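The Case for Opening the Case

The town of Calvo replaced its library computers last fall and sent 31 of the old ones to the recycler. I bought one back for six dollars. It needed a hard drive and a cleaning, and it has worked every day since.

I am not a technician. I keep the books for a small flooring business, and I learned what I know from a borrowed manual and a few evenings at the kitchen table. That was enough, and the design of the machine deserves much of the credit. Office desktops of that kind were built by people who assumed somebody would have to go inside.

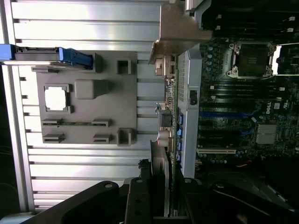 Inside a Dell desktop, with a blue plastic latch at upper left and the circuit boards to the right.

I have come to look for colored plastic whenever I open something. A bright handle on a gray part tells a beginner where to put a hand. It costs the maker very little. My newer laptop, bought for $507, has no such thing. Its bottom cover is glued, and the shop in Dumden would not quote me a price to open it.

Teodoro Quintana argued on this page in October that most people don't want to repair their own equipment and shouldn't pay extra for the option. He is right about most people. But the buyer who never lifts the cover still gains when a repair shop can do the job in ten minutes, and so does whoever owns the machine next.

The school district is about to order new computers. I would ask the board to put one more line in the bid: the storage and memory must come out with ordinary tools or none at all. Vendors who can't meet it are free to sell elsewhere.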